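Wallpaper row ends in a draw

Residents of Orellana Court have voted to keep the wallpaper in their shared hallway, which will please the wallpaper's admirers, should any come forward.

The vote on 22 May 2018 followed two meetings and a petition. Managing agents Wirida had proposed plain white paint throughout, a colour described in their leaflet as "calm". The present paper, all ovals and dots, has been described in other ways.
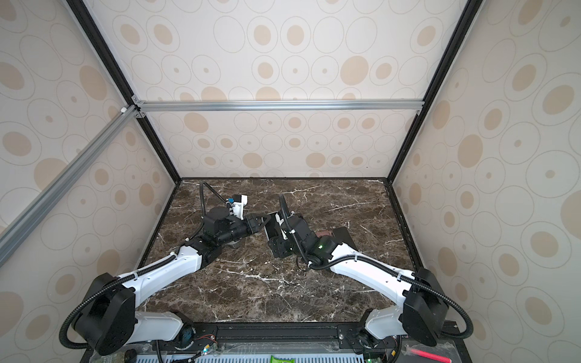 Under the lease, any change to the décor needs a clear majority. The result was a dead heat, so the ovals stay by default. Painting would have cost £1,326, a sum that some owners felt was better spent on the lift, and others felt was better left in their own pockets.

Areeba Paracha, who led the campaign for paint, said she accepted the outcome and would be using the back stairs.
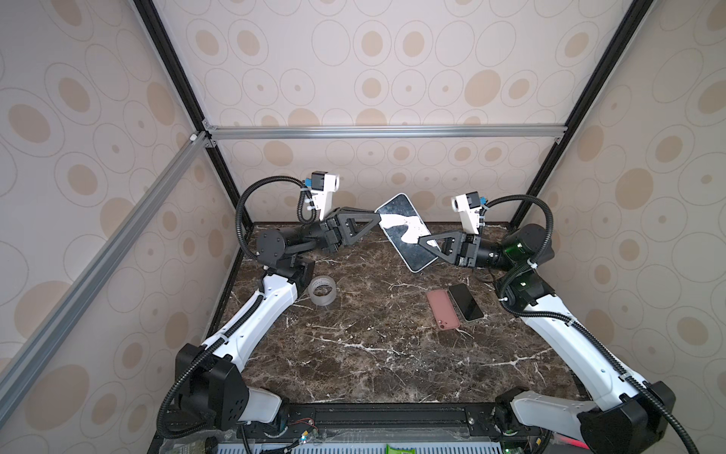
Hafiz Manurung was more cheerful, saying that 70 people had managed to walk past the stuff every day without lasting harm, and that white would only have shown up the bicycle marks.

Wirida will look at the matter again in June. A sample of beige has been mentioned.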